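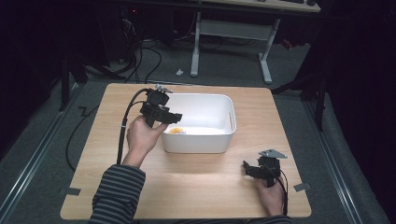
Poonam Garg has argued that a large count of examples says little about what a machine will learn from them, and much of the dispute over hand-held demonstration gathering starts there. In this method a person works at a table with a gripper in each hand, and the recorded motions are later used to train a robot.

The Gisow set, gathered in August, holds 2,000 examples of 16 tasks. Its makers call it broad – a generous word for work done at two tables. Nedik, trained on the same set, is said to handle bins and small soft objects well, but the claim rests on the makers' own trials. No outside test has been published.

See also: Mara; Agarwal method

Page last changed 17th September | Contact | Back to top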